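Liesbeth Verbruggen
22/09/2021

Some notes on shopping for snacks with a basket instead of a cart. I did the chips aisle at the Lorkstead store again this week, so this is mostly about chips.

I switched to a basket in January. My cart trips kept coming out long and I was bringing home things I already had in the cupboard. With a basket I stop when my arm gets tired.

Chips are the worst thing to carry this way. A bag weighs almost nothing and takes up half the basket. Two bags and you have no room for milk.

So chips go in last, on top, or they go in a basket of their own. I do the second one when I'm buying for the break room at Schouten. 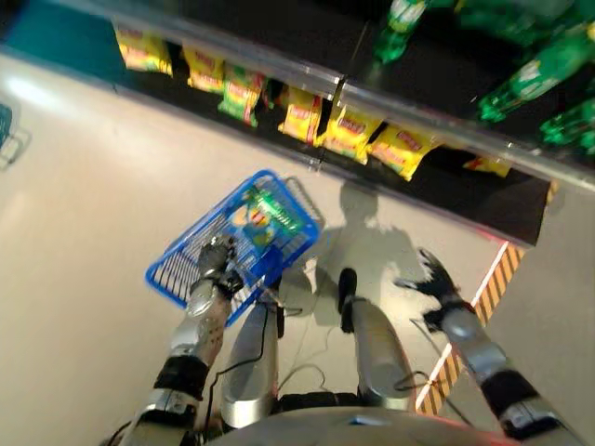

The bottom shelf is where I look first. The bags there stand up in a row facing out, and you can read the fronts if you bend down a little. Most people shop at eye level and the low row stays neat.

The yellow bags fill most of that row. There's a green one in with them, third from the left. I don't know if green has its own spot or if it gets put wherever there's a gap.

The plastic baskets are fine. Blue, thin metal handles, open grid on the bottom. The grid is bad for small stuff like loose garlic or a single lime. For bags of chips it makes no difference.

If you hold one by the rim it tips, and whatever is inside slides to the far end. Use both handles. I still forget.

Flimo has a shopping list app that a couple of you asked me about. I tried it for 4 weeks. It works, but I went back to paper. I write the list in aisle order and cross things off with a pen from my coat pocket.

Someone asked what I spend. I don't track chips by themselves. The snack line in my budget also has crackers and nuts in it, and I'd have to go back through the receipts.

At home the chips go in the tall cupboard with a clip on any open bag. Clothespins work as well as the clips from Porinness and I already had a drawer full of them.

Next trip is crackers and the cereal aisle. Boxes stack better, so I should get more into one basket.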